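Folding laundry, one grip at a time

The operator had been at it since early morning when we spoke, and she kept working through the first part of the conversation. She gathers examples for Trarkolow, a project that is trying to teach a robot arm to handle cloth. She does the work in her own apartment, on her own bed, with a gripper she holds in her hand.

She asked that her name be left out. Her contract with Akgül, the company that runs the collection, allows her to talk about the job but not about the customers who end up with the recordings.

"People hear robot and they think I have a robot at home," she said. "I have a tool with two fingers and a camera. I am the arm."

A single example takes her less than a minute. She starts the recording, brings the fingers down to the cloth, closes them, moves the cloth to where the task sheet says it should go, and lets go. Then she stops the recording and marks it as good or bad. Her target is 80 good ones in a shift. On her best day she turned in 151.

"That was dish towels," she said. "Dish towels are easy. They're flat, they're small, they stay where you put them. Give me a fitted sheet and I'm happy with 14."

The current batch is lifting and spreading. The cloth begins in some kind of heap on a bed or a table, and the operator has to find a place to take hold of it and pull. The task sheet says little about where that place should be, and she thinks this is on purpose.

"They want what I would do," she said. "If they told everyone to grab the corner, they'd get 600 clips of a corner. Sometimes there is no corner. It's under everything else. So you take a fold, you lift, and you see what comes up."

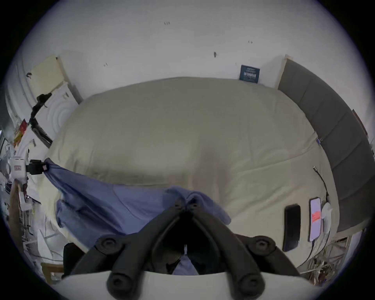 The blue cloth held at the fingertips of the gripper, on the bed used for the lifting batch.

I asked what makes a bad example. She said the most common problem is speed. New operators move the way they would if they were doing the laundry, and the motion is too quick to be much use. The second problem is the free hand.

"You want to help," she said. "The cloth slips and your other hand goes out to catch it. You don't decide to do it. Then you've got a hand in the recording and you have to throw it out. My first week I kept my left hand in my back pocket."

Dropping the cloth is allowed. If she loses her grip and picks it up again with the gripper, the recording stays in, with a note. She was surprised by that rule at first and asked her coordinator about it. The answer was that a robot will drop things too, and somebody has to show it how to go back for them.

Before this she worked in the packing hall at Prollgate, and she says the two jobs are hard on the body in different places. Packing was her knees. This is the wrist and the thumb. She changes hands after lunch, and the left-handed recordings go in a separate folder. She doesn't know whether they are used.

Akgül also has a collection room in Pivivholm, with three beds, a row of tables and the same lamps over each one. She trained there for a few days in February and could have stayed. She prefers to work at home, and according to her the coordinators like home recordings because every bedroom is different. The light moves during the day. The bedding changes when she washes it.

"At the training room the blanket was always the same blanket," she said. "You could do it half asleep."

She has seen the result of the work once. The coordinator showed the operators a short video of an arm lifting a towel from a table. It took hold near the hem, let go, shifted over a little and took hold again.

"It was slow," she said. "My mother would have folded the whole basket by then. But I recognized it, the way it shifted over. I do that. Maybe all of us do that, I don't know."

The next batch is socks. She had read the task sheet the night before and had a question about it already: it says to match the pairs, but it doesn't say what to do with a sock that has no pair. She had written to the coordinator and was waiting to hear back.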